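4. Gravar demonstrações com as pinças de mão

Este capítulo explica como se grava uma demonstração para o sistema Vamadlow com o par de pinças de mão Tosard. Antes de começar, o capítulo 3 (montagem da câmara de cabeça e emparelhamento) deve estar terminado. Se as pinças foram desmontadas para transporte, repita também a calibração do ponto 3.6.

4.1 Preparação do operador

1. Vista as mangas até ao cotovelo ou use mangas justas. Tecido largo pode entrar entre os dedos da pinça.
2. Ponha a câmara de cabeça e aperte a fita atrás. A câmara não deve mexer quando inclina a cabeça para baixo.
3. Pegue nas duas pinças. A pinça marcada com E é para a mão esquerda, a pinça marcada com D é para a mão direita. O programa não aceita a troca durante uma sessão.
4. Conduza cada cabo ao longo do antebraço e fixe com a tira, sem apertar demasiado. Deixe uma folga suficiente para esticar o braço completamente.
5. Abra e feche cada pinça cinco vezes. No ecrã, o valor de abertura deve voltar sempre a zero.

Nota: se o valor não volta a zero, não continue. Faça primeiro o ajuste do ponto 3.4.

4.2 Iniciar a gravação

1. No computador, abra o programa Sellell e escolha a tarefa na lista. Se a tarefa é nova, escreva o nome sem acentos e sem espaços.
2. Mantenha as duas pinças à frente do corpo, com as etiquetas viradas para a câmara, até ouvir o sinal curto.
3. Faça uma pausa de dois segundos e depois comece o movimento.
4. Quando a tarefa está terminada, volte à posição inicial e carregue no pedal. Espere pelo sinal longo antes de pousar as pinças.

Cada demonstração pode ter no máximo 300 segundos. Depois deste tempo a gravação para sozinha e o ficheiro fica marcado como incompleto. Para uma tarefa simples recomendamos 25 demonstrações; para tarefas com cabos ou tecidos, são precisas mais de 400.

4.3 Tarefas no chão

Os trabalhos no chão são os mais difíceis para o seguimento, porque o operador estica os braços e as etiquetas ficam inclinadas em relação à câmara. Siga estas regras:

1. Sente-se ou ajoelhe-se perto do objeto. Não trabalhe com o tronco torcido.
2. Olhe sempre para a pinça que está a fazer força. A outra pinça pode ficar parada, mas deve continuar dentro da vista.
3. Para empurrar um objeto pela base, encoste os dedos da pinça antes de aplicar força. Aumente a força devagar. Um toque brusco é gravado como erro de contacto.
4. Antes de cada repetição, veja por onde passam os cabos no chão - os do objeto e também os das pinças.

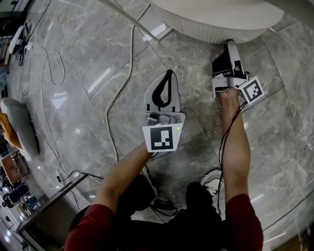

Fig. 4-3. Trabalho no chão: a pinça direita encostada à base do objeto, a pinça esquerda apontada para a frente.

Cuidado: não puxe um objeto pelo cabo de alimentação, mesmo que seja mais rápido. O robô vai aprender o mesmo gesto.

Nota: pavimentos brilhantes refletem as lâmpadas do teto. Se o programa mostra o aviso "Etiqueta perdida" mais do que três vezes numa demonstração, mude a sua posição ou apague uma fila de lâmpadas e grave de novo.

4.4 Verificar e guardar

1. Veja a demonstração em velocidade dupla. As duas linhas de trajetória devem ser contínuas.
2. Apague as demonstrações com saltos. Não tente corrigir à mão.
3. Carregue em Guardar. O envio para o servidor Hayes começa quando as pinças estão na base de carga.

Se aparece o código 385, o espaço no cartão não é suficiente. Transfira as sessões antigas e repita o passo 3.

Revisão do texto: Žydrūnas Pärn, agosto. Correções a este capítulo devem ser enviadas a Ita Nic Giolla.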